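How a Reality TV Show Gets Made
2 August 2020
By the Plorora Young Readers Desk

A reality show is a television program about people who are not playing characters. They use their own names, and most of what they say is not written for them. The show still has to be planned, recorded, cut and checked, and that work takes much longer than the show takes to watch.

This article follows one season of a show called Dzene, which is about four families who live on the same street in the town of Nonitz. It was made by a company named Viroteo. The season had eight episodes.

Choosing the people

The first step is called casting. The company puts out a notice that says what kind of people it is looking for, and anyone who fits can apply. For Dzene, 2713 families sent in a form. Each form asked who lived in the home, what jobs the adults had, and what the family expected to happen in the next year. A new baby, a wedding, a move or a new school is useful to a show, for it gives viewers something to wait for.

The casting team read the forms and picked 100 families to talk to by video call. After the calls, they visited 29 of those families at home. Four were chosen. All four had to live on one street, or agree to move there while the show was being recorded.

Permission

Before any recording begins, every adult signs a paper called a release. A release says that the company may use that person's face and voice in the show. A child cannot sign one. A parent or guardian signs for the child, and in many places there are also rules about how many hours a day a child can be recorded. A parent can ask for some things to be left out, such as the name of a school. Requests like these are written down and given to the editors.

People who walk past in the street are a separate problem. If a person can be recognized and has not signed a release, the editors may blur the face. A blur is a patch that makes part of the picture too soft to read. License plates and house numbers are often blurred in the same way.

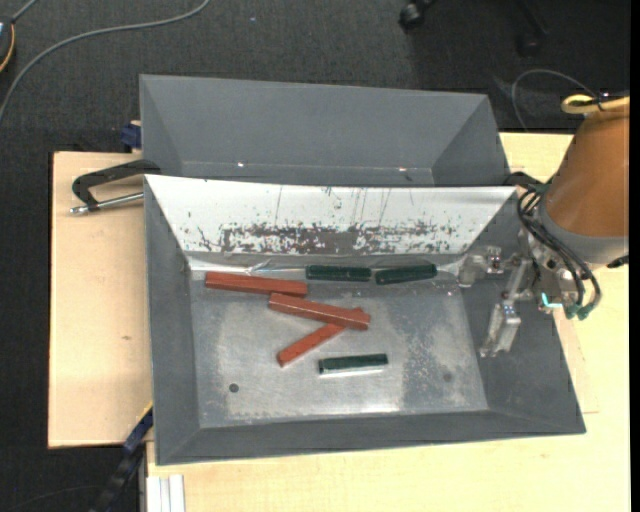
Recording

The people who run the cameras and microphones are called the crew. On Dzene, each family had a crew of five: two camera operators, one sound recordist, one assistant and one field producer. The field producer decides what to record and keeps notes on what was said. The notes give the time of each event, so an editor can find it later without watching the whole day.

Each person in the family wears a small microphone clipped under a shirt collar. A wire runs from it to a transmitter, a box the size of a deck of cards, worn on a belt or in a pocket. The transmitter sends the sound by radio to the recordist. If two people hug, the microphones rub together and make a loud scratching noise, and the words may be lost.

Viewers sometimes ask if reality shows are real. The answer has more than one part. The people are real, and the events usually happened. But the producer may ask two people to have a talk on a certain day, in a certain room, when the crew is ready. Someone may be asked to walk through a door a second time - the first time, the camera was on the wrong side of it. Rules about this differ from show to show.

Interviews

Between scenes there are short clips of one person sitting in a chair and talking about what happened. These are interviews. They are often recorded days or weeks after the event. The producer asks a question, and the person is told to repeat the question inside the answer. If the producer asks, "How did you feel at the party?" the person says, "At the party, I felt nervous." The producer's voice can then be cut out, and the answer still makes sense.

A person may be asked to wear the same clothes for several interviews, so that clips from different days can be placed side by side.

Editing

The crews on Dzene recorded 700 hours in one season. The eight episodes together last less than eight hours. Nearly everything that was recorded was never shown.

Editors work in stages. First they put the useful parts in order, which makes a rough cut. A rough cut is too long and has no music. Then they shorten it, add music and titles, and make the sound even, so that no one is much louder than anyone else. The finished version is called the locked cut. After that point the pictures do not change.

Editing can change how an event seems. Suppose a woman tells a joke and her brother laughs. If the editor replaces the laugh with a clip of him looking at the floor, the viewer will think he did not like the joke. The clip may have come from a different hour. When you watch a reality show, notice how often you hear a person talk without seeing the person's mouth. Those are the places where words may have been moved or shortened.

Checking

A lawyer watches each locked cut and looks for anything that is unfair to a person or that the company has no permission to use. Songs are a common trouble. If a radio was playing in the kitchen, the company must pay the owner of the song or remove it, and removing it may remove the talking too. Crews therefore ask families to turn radios off.

The last episode of Dzene passed its check in July.

Words to know

Casting - choosing the people who will be in a show.
Release - a signed paper that gives permission to use a person's face and voice.
Field producer - the person who decides what the crew records.
Rough cut - an early version of an episode, longer than the final one.
Locked cut - the version in which the pictures no longer change.

Related
What Does a Sound Recordist Do?
Why Some Shows Have a Laugh Track
How TV Ratings Are Counted
Who Writes the Questions for a Game Show?
Child Actors and School Hours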